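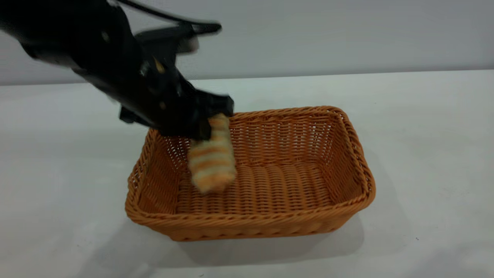
Monday, 8 a.m. Picked up the shuttle routing work for the Haverford event weekend where it was left. The open item is transfer time between the Drolterbridge rail platform and the autonomous shuttle stop, which the simulator still treats as a constant. It should depend on platform crowding. Cable slack came up again while I was sketching the charging arm for the stop: a cable running along the top of an arm and arcing clear of it, like the thin black one on our bench arm, needs more headroom than the shelter drawing allows. Marked the drawing and left the canopy height as an open question for Pastuvham.

Replaced the constant with a lookup on platform density. Reran the evening peak with 400 passengers released in one train load. The queue at the stop clears, but slowly, and the third shuttle leaves partly empty because the dispatch rule fires on elapsed time and ignores the people still on the stairs. Changed the rule to hold the vehicle if the stair sensor reads occupied. Mean wait went down. Worst case went up, as expected, since a held vehicle blocks the one behind it.
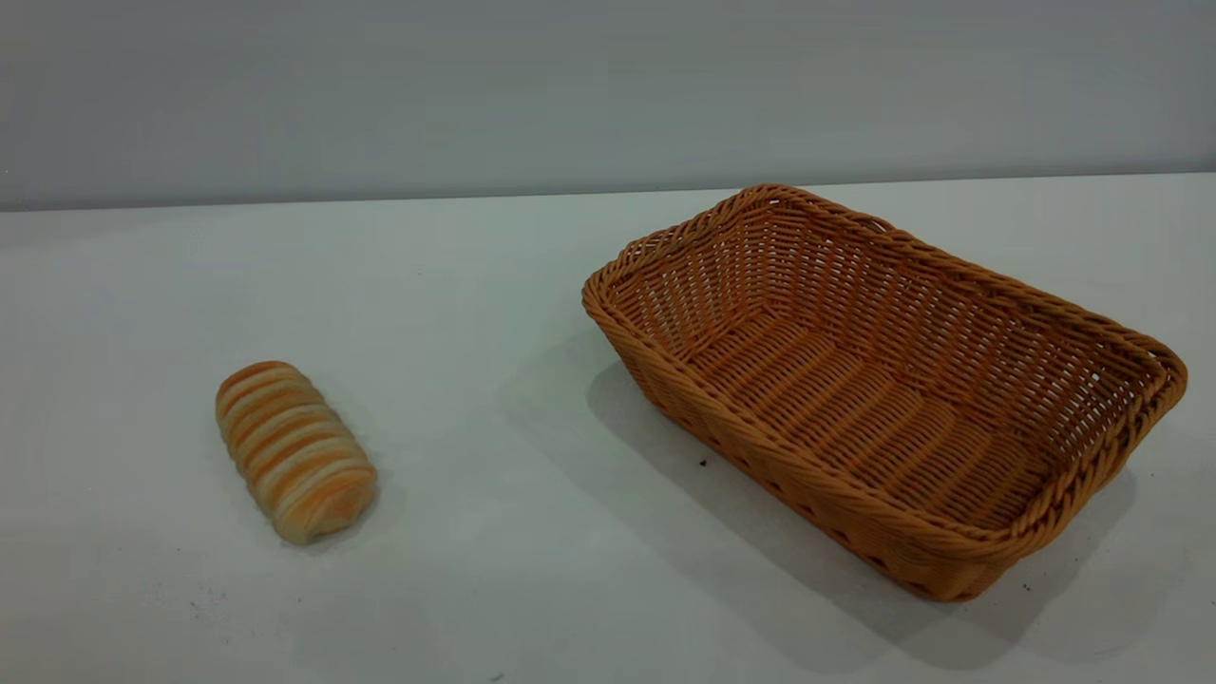

Tried a second bay to get around the blocking. With two bays the held shuttle no longer matters, and the worst case drops to 56 seconds above the uncongested figure. The second bay costs curb length that Willville may not have. Need the survey before going further. Do not quote the two-bay numbers outside the group yet - the pedestrian crossing is not in the model.

Battery check on the same runs. Vehicles start at 80 percent and none reach the reserve limit during the peak, with the air conditioning load set to the August value. Idle draw during holds is small but the log lumps it in with door cycles. Split those two fields before the next batch.

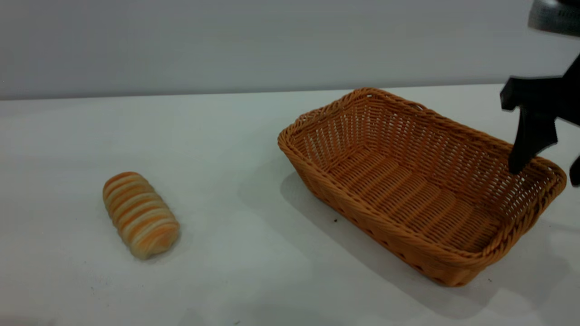 Stop marker detection, short note. The curb at Willville is pale concrete against a pale wall, and the edge finder keeps losing the boundary between them in flat light. Same trouble in miniature as the white tabletop meeting the gray wall on the bench, where the far edge is one long, nearly horizontal line with little else to lock onto. Lowering the gradient threshold recovers the line but also picks up shading on the pavement. A painted strip would fix it. Failing that, fuse with the wheel odometry and accept a wider docking tolerance.

To do: split the log fields, add the crossing, ask for the curb survey, rerun one bay with the hold capped.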